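Finding a Hidden Water Leak With the Meter
Plodum Home Water Notes
Updated 25 July 2025

This procedure covers single-family houses served by one meter and one main shutoff. It does not cover wells, shared meters or houses with fire sprinklers fed from the domestic line. The tests need no special tools beyond a flashlight, a large screwdriver for the meter box lid, a roll of paper towels and a bottle of food coloring.

Before you start

Read the last several bills and compare usage with the same months a year earlier. A leak on the supply side usually shows as a step – usage goes up in one billing period and stays up. A gradual rise through summer is more often irrigation. In the Pillberg district, where August bills include most of the lawn watering, compare August only with August.

Find the main shutoff. In houses with a basement it is normally on the wall facing the street. In slab houses, look in the garage, beside the water heater or in a box near the front hose bib. Close it and open it once to confirm that it moves. If it is a gate valve with a round handle and it does not turn with hand pressure, leave it alone. Old gate valves break internally, and a broken one may have to be replaced before the water can be turned off at all.

Reading the meter

Most meters have a row of digits, a sweep hand and a low-flow indicator. The indicator is a small triangle, star or gear on the dial face that turns with very little flow. Digital meters, including the Jomemer units installed on the east side of Pillberg, replace it with a flow rate that alternates with the total. Some digital displays sleep until light hits the sensor. Open the cap, shine the flashlight on the face and wait for the display to complete its full cycle.

Write down every digit, including the fixed zeros and the position of the sweep hand. A reading of 2,758 with the hand near the top of the dial is a different reading from 2,758 with the hand near the bottom. Take a photo of the dial as well. Errors in copying are common and will send you looking for a leak that does not exist.

Test 1: Whole property

1. Turn off every faucet, washing machine, dishwasher and ice maker. Turn off the irrigation controller.
2. If the house has a water softener, put it in bypass. A softener in regeneration will look exactly like a leak.
3. Wait until the toilet tanks have finished filling.
4. Look at the low-flow indicator. If it is turning, water is leaving the system now. Go to Test 2.
5. If it is still, record the reading and use no water for 2 hours.
6. Read the meter again. Any change means a slow or intermittent leak.

An indicator that rocks back and forth without moving forward is usually responding to pressure changes in the street main. Judge by the total over the full waiting period.

Test 2: House or yard

Close the main shutoff at the house and leave the meter valve open. Watch the indicator for several minutes.

If the indicator stops, the leak is downstream of the shutoff, normally in the house. Hose bibs may be on either side of it, so check them separately.

If the indicator continues at the same speed, the leak is between the meter and the shutoff. Look for soft ground, a strip of greener grass or water in the meter box. In older subdivisions such as Doucet, irrigation often tees off ahead of the house shutoff. Close the irrigation valve and watch again before you call anyone to dig.

If the indicator slows but does not stop, either there are 2 leaks or the shutoff is not closing completely. Open the lowest faucet in the house with the shutoff closed. Flow should taper off and end. A thin stream that continues means the valve is passing water and the test result cannot be used.

Test 3: Toilets

Toilets are the first fixture to test. Put enough food coloring in the tank to tint the water clearly. Do not flush. Color in the bowl after 15 minutes means the flapper or flush valve seat is leaking.

Next, remove the lid and look at the water level. It should stand below the top of the overflow tube. If water is running into the tube, lower the float. If the level is correct and the fill valve still comes on by itself, turn off the stop valve under the tank and mark the water line with a pencil. A level that falls to the flapper and then holds confirms a flapper leak. One that keeps falling below that height points to the tank bolts or gasket.

Test 4: Water heater and sinks

Feel the discharge pipe from the temperature and pressure relief valve with the back of your hand, carefully, as it may be hot. A pipe that stays warm suggests the valve is weeping. Check the pan and the drain valve at the base of the tank.

For each sink, dry the stop valves and supply lines with a paper towel. Wrap a fresh piece around each connection and leave it for 4 hours. Kitchen sprayer hoses should be tested with the faucet running.

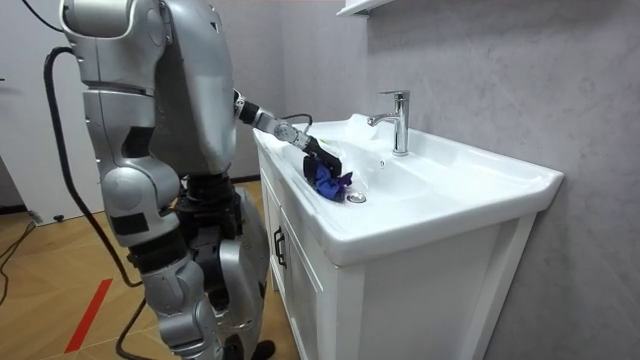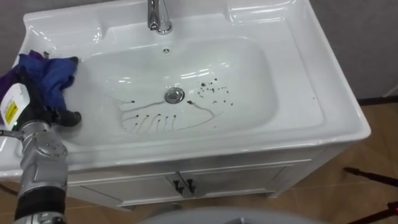
Leaks on the drain side do not register on the meter, so a dry meter test does not clear a damp vanity cabinet. Test the drain separately after the supply lines. Start with the stopper closed, fill the basin partway, and look for drips around the drain body under the sink. Open the stopper and check the trap joints while the water runs out. The overflow needs its own test. In the second picture it is the small round opening on the back wall of the basin, just below the faucet, well above the domed stopper. Pour colored water directly into an opening like that one with a small funnel or squeeze bottle. Color on a paper towel held below the basin means the overflow passage or the upper drain gasket is leaking.

Recording the result

Write down the date, the start and end readings, which valves were closed and whether the indicator moved. Repeat Test 1 after every repair, using the same waiting period. If the reading still changes with all fixtures checked, close the individual stop valves one at a time and watch the indicator after each. Should none of them stop the flow, the remaining possibility is a pipe in a wall or under the slab, and that calls for a leak detection contractor with acoustic equipment. Send the utility a copy of your readings with the repair receipt if you intend to ask for a bill adjustment.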